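Filed under: Robots & Automation

Mekaris says its laundry robot "learned" from 2,568 demonstrations. A demonstration is a person steering both arms by remote control while the thing records. So someone at Telunden did the washing 2,568 times and the robot got the credit.
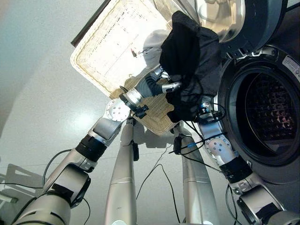 I've had a go at the controls. You get a wicker basket, a washing machine and two hands that can't feel cloth. My first garment took 56 seconds. My own hands at home: 3, tops, with a mug in one of them.

The pitch is that every run teaches it something. Fine, but what? If the operator always goes in from the same side, you've taught it one habit very thoroughly.
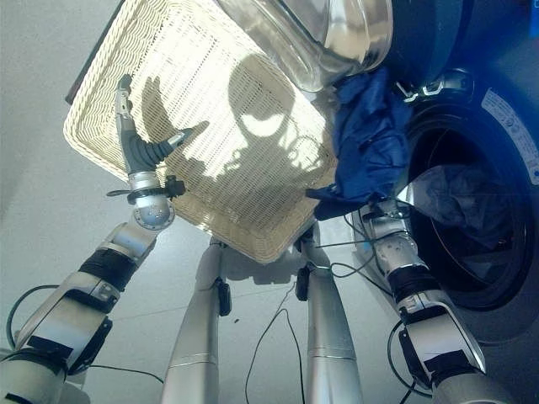 Ask how many of those runs were thrown out. I did, on Tuesday, and got a slide about scale. Ajayi, who sell the remote-control kit, at least admit they bin about 200 per batch.

And who checks the rest? A shirt half over the door seal – is that a pass? Depends who's marking.

Trastville gets its trial in December. I'll believe it when the operator goes home and the socks still get washed.

41 shares · 17 comments
Back to top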